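Girno protocol

The Girno protocol is a set of rules for recording, labeling and reporting simulated robot manipulation trials that involve fragile household objects. It covers single-arm robots with two-finger grippers working over a kitchen counter or similar flat surface. The protocol was written at Marikar, a robot software firm, and is now kept by a small working group led by the engineer Joanne Entwistle. The current text is revision 5.

Background

Marikar first used the rules as an internal checklist for its Merow simulator. Teams there had been scoring the same pick-up task in different ways. One team counted a trial as a success when the fingers closed on the object, another when the object left the surface, and a third only when it had been set down again. Results from the three teams could not be placed in one table. A review of 2967 stored trials found that 997 of them would change label depending on which definition was used.

The checklist was rewritten as a public document in February and renamed after the Girno task suite, from which most of its sample tasks come. Later revisions added rules on camera views and on the naming of objects.

Scope

The protocol applies to trials run in simulation. It does not cover physical robots, and it states that a result obtained under it says nothing about the safety of a machine near people. Mobile bases are outside its scope. The arm must be fixed to the floor, to a wall or to a pedestal, and the mounting point must stay the same for every trial in a set.

Scene requirements

A scene file must list every object on the work surface, including those that play no part in the task. Objects that are not to be touched are called bystanders. At least one bystander must be present in any scene used for scoring, and its position at the start and end of the trial must be logged. A bystander that has moved is recorded as a disturbance even when the task itself was completed.

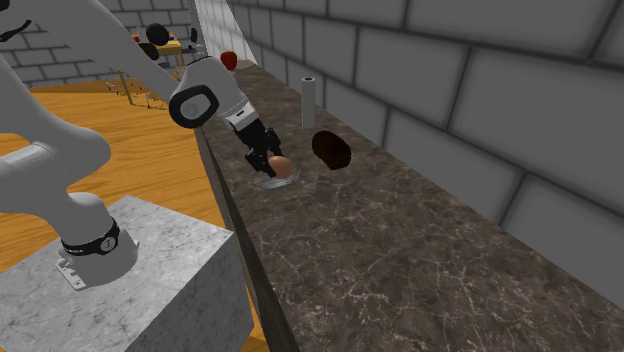 Pedestal-mounted arm over a marble counter, with a paper towel roll and an apple farther back.

The surface material must be named, and its friction value given. Stone, wood and metal surfaces may not be mixed within a set. Changes in color or veining are allowed and are treated as visual variation only. Lighting may be varied between trials if the settings are stored with each one.

Camera views

Two views are required. The first is a room view, which must show the base of the arm and the work surface. The second is a close view, which must show both fingertips. The two views share one clock, and each stored picture carries the time step at which it was made. If either view is missing for more than 7 time steps in a row, the trial is dropped from the set.

The protocol does not fix a lens or an image size. It asks only that the choice be written down and kept.

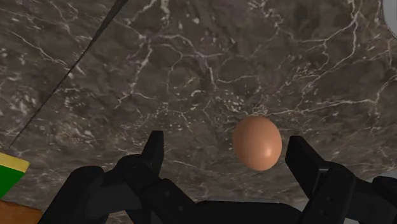

Finger clearance is the subject of the longest section in the protocol and the one most often revised. The rule says that before a grasp, the gap between each finger and the object must be logged separately, and that a single figure for the total opening is not enough. With an egg between the fingers but nearer to the right one, as in the view above, a gripper that closes both fingers at the same speed will reach the shell on the right side first and may push the egg sideways before the left finger arrives. Under the protocol this first touch is labeled a contact. The label grasp is used only when both fingers carry load.

Labels

Each trial receives one outcome label and any number of event labels. The outcome labels are complete, partial, failed and void. A void trial is one in which the simulator itself behaved wrongly, for example by letting a finger pass through an object. Void trials must be reported but are left out of success rates.

Labels may be assigned by a script or by a person. Where a person assigns them, a second person must label a share of the trials without seeing the first set, and the rate of agreement must be published.

Use and criticism

The protocol is built into Merow and is available as an add-on for Dundus, a lighter simulator used mainly in teaching. Critics have said that the logging rules are too heavy for small projects. Others object that the protocol treats a cracked egg and a dropped egg as the same outcome. Entwistle has said that a damage scale is planned, but no draft has been released.

Revision history

Revision 5 was published on 2024-04-17. It split the clearance rule into separate left and right values and added the void label. Trials labeled under earlier revisions remain valid if the revision number is given.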